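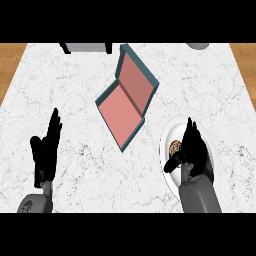
Two black hands, one open box and something sweet on the plate, in the simulated kitchen.

Hicham Shawky will happily talk about fingers all afternoon, and by the time he'd poured our second tea in the little Oltine office I was starting to see why. His team has spent the spring trying two robot hands, the Boltik and the older Garrido, on the same small kitchen chore (pick up the treat, put it in the box, close the lid), all of it in simulation before a real arm gets anywhere near a counter. They had logged 2,877 tries when I visited in April, 1,237 of them with the Garrido, which Hicham still speaks of the way people speak of a first car.

"The simple two-jaw gripper did fine on the treat," he told me, "but then it met the lid, and oh, that poor lid!" The multi-fingered hands are slower to tune, and he has 19 settings left to try on the thumb alone.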